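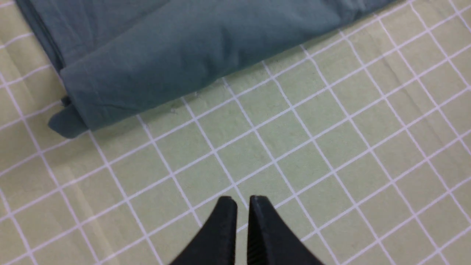 Till Thiele

January

Home Projects Reports People Search this site Go

So, the folding project! Our arm (we call it Sterna) was supposed to pick up a folded cloth from the green grid mat, carry it over and set it down still folded. It did great for 197 runs and then it started squeezing way too hard and wouldn't let go. The log showed grip force stuck at 80 percent, whatever number we sent.

I blamed the ridged finger pad first, and I was wrong. The real problem was a timeout in the Strobel driver: if one message got lost, it just kept repeating the last force command forever. Worse, our software stop went through the same driver, so pressing it did nothing. My thumb was pretty close at the time... We pulled the plug.

Now the stop button cuts power directly, and the driver opens the fingers after 70 milliseconds of silence. We dug through all 3,213 lines of the log and found two earlier lost messages that we'd totally missed. I still want to try a thicker cloth, but the Brakbridge lab wants the new stop wiring checked first.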